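September, 9.40 pm
Posted by Filipa Vieira to the club list

Heikki, and everyone else who has been reading along quietly and hoping it blows over,

I've left your message in below so that people who joined after the winter break can see what we're arguing about. My answers are in between and after. I have trimmed the part about the parking.

> On the folding event, Heikki Valtonen wrote:
>
> I've now read the Dundetti rules twice and I still think we are
> entering the wrong category. We are a robotics club. We have
> people who can tune a motor controller in their sleep and we
> have a perfectly good line follower. Why are we spending the
> term on laundry?
>
> My specific objections:
>
> Cloth is horrible. It never lies the same way and you can't
> write down what "folded" means without six people disagreeing.
>
> The event is scored on two garments from the shirt class and one
> from the "bulky" class. We have done shirts. As far as I can
> tell we have done nothing at all on bulky, and bulky is where
> the points are.
>
> Collecting by hand with the grippers feels like cheating to me.
> If a person is doing the folding, what has the robot learned?
>
> Last, the Cerkeck loan grippers are due back at the end of
> term and I signed the form.
>
> I'm not trying to be difficult. I would just like us not to come
> eleventh again.
>
> Heikki

We came 11th out of a field that included two schools whose robots didn't leave the box, so I take the point about pride.

On cloth being horrible: yes. That's why there is an event for it. The line follower is lovely and I'm fond of it, but it has now followed the same line for three years and I think it would like to see something else. I would also point out that the last time we did something sensible we had four members, and one of those was there for the soldering iron.

On the shirts. They're in decent shape. The sleeve-in, sleeve-in, halve-it routine is boring enough that most people do it the same way, and where they don't I've put the odd ones in their own folder and labelled it "interpretive". If you recorded any shirts on the Fakhoury table before the holidays, please check that the start and end of each one have been marked. Several of them include a good long stretch of somebody deciding where to stand.

On bulky, you're out of date, though only by a bit. I've started on jackets. The rules ask for "a padded or quilted garment with a full-length fastening", and a navy puffer does nicely. It's being done on a bed and not on the club table, because beds are where people dump jackets, and because the rules say the test surface "may be soft". When a rule says "may be", I assume somebody at Dundetti has already bought the mattress.
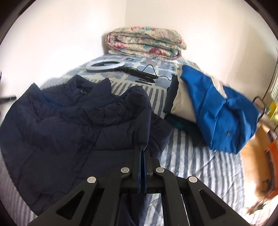 Jacket attempt, hem pinch. Navy on stripes, with the rest of the laundry off to one side.

What I've learned about puffers so far, for anyone who is going to have a go at one:

Take hold of less than you want to. With a shirt you can grab a generous handful and it forgives you. With a quilted jacket a big pinch takes in the outside, the stuffing and the lining together, and then you're trying to fold something about as thick as a sandwich. The edge of the hem is the place. Come at it with the jaws wide, settle, then close. If you close while you're still moving you just push the thing up the bed.

Go slowly when you let go. The filling springs back, and a fold that looked very respectable while you were holding it will open up like a yawning cat. I've taken to keeping the jaws where they are for a slow count of 3 after opening, then backing out low. Lifting straight up drags the top layer with you. Ask me how many times I did that before I noticed.

Don't smooth it with your other hand. I know. Everyone does it, I did it, my mother did it when she walked past. The robot hasn't got your other hand and it won't have your mother. If you catch yourself patting, bin that attempt and start again.

Please leave the zip alone as well. I tried closing it first to keep the fronts together and lost most of an evening. The rules only say the garment must have a fastening. They are silent on whether anyone fastens it, and I intend to enjoy that silence.

Don't tidy the bed. I mean it. Heikki, I know this one will hurt you. If every jacket we record is on a bare white sheet then we'll end up with something that folds beautifully on a bare white sheet and has a small breakdown when it meets a stripe. Leave the pillows, leave the quilt, leave the pile of things you were going to put away. Change what's in the pile now and then. Blue on blue is good and nasty, and I'd like more of it, as navy jackets on blue bedding are exactly the sort of thing that makes the model lose track of an edge.
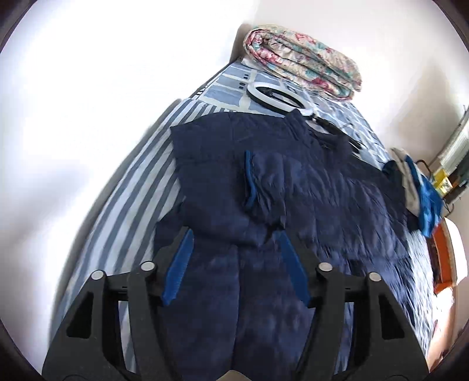

Which brings me to "done". You're right that six people will give you six answers, and I've stopped trying to get them down to one. The Dundetti sheet scores the final outline against a box and takes marks off for anything sticking out. So my proposal is that we use their box. If a sleeve is poking out past it, that's an unfinished fold, however pleased you are with yourself. If it's inside the box and looks like a dropped pie, it still counts. I've done several dropped pies. They're legal.

For the jacket I'm going with hem up to the chest, then sides in. Somebody suggested sides first, and I tried it, and the sleeves came back out to see what was going on. Hem first holds them down a bit. If you have strong feelings about this, record ten your way and we'll train on both and see. I'd sooner have an argument with numbers in it than another one like the parking.

On cheating. I've thought about this more than the others, because I think it's a fair question and I was a bit short with you about it after the last meeting (sorry). The way I look at it, a person holding the gripper is only showing the arm what the job looks like from the gripper's end. The arm still has to do it later, on its own, with a jacket it hasn't met, while a judge stands there with a clipboard. If you've ever shown a nephew how to fold a fitted sheet you'll know that being shown and being able are a long way apart. And the rules allow it. I checked, and then I wrote to the organisers and they checked, and then they wrote back to say they weren't sure why I was asking.

We do have to declare it on the entry form. There's a line for it. I've drafted something that says we collected by hand, in members' homes and on the club table, and that all of it was done by members. So if your sister has been doing yours, either stop or sign her up. She sounds better than most of us.

On the loan. Yes, you signed, and I promise they'll go back to Cerkeck with all their bits. The blue finger pads are the part that worries me. They pick up lint from fleece something dreadful, and once they're fuzzy they start to slide on the puffer fabric. A damp cloth does it. Please don't use anything from under the sink. Whoever had the second set over the break, the left jaw is stiff, and I'd like to know whether it was like that when it got to you or whether there's a story.

Where we are with the count: 860 good ones in all, and nearly all of those are shirts. I'd like the next stretch to be jackets and nothing but. If you have a puffer, a ski jacket, a quilted vest, anything that fights back, bring it or do it at home. Colours other than navy would be a kindness to whoever has to look at these. That's me, so I'm asking for myself.

The Pronel upload has been falling over when you send a whole evening's work in one go. Send it in smaller lots, and wait until it says "received". "Receiving" isn't the same word. I lost a whole batch of cardigans to that distinction, and I won't say they were my best work, but they were mine.

I haven't answered you on the arm's reach, Heikki, because I don't know. The test surface is supposed to be the height of an ordinary bed, and ours is bolted to a bench that is the height of an ordinary bench. You're the only one of us who understands the mount. Could you have a look at whether it can come down, and tell me before I send in the form? If the answer is a saw, I'd like some warning.

Gripper sign-out is on the back of the cupboard door as usual. Write your name so it can be read this time. There's an entry from last week that's either "Tom" or a drawing of a boat.

Filipa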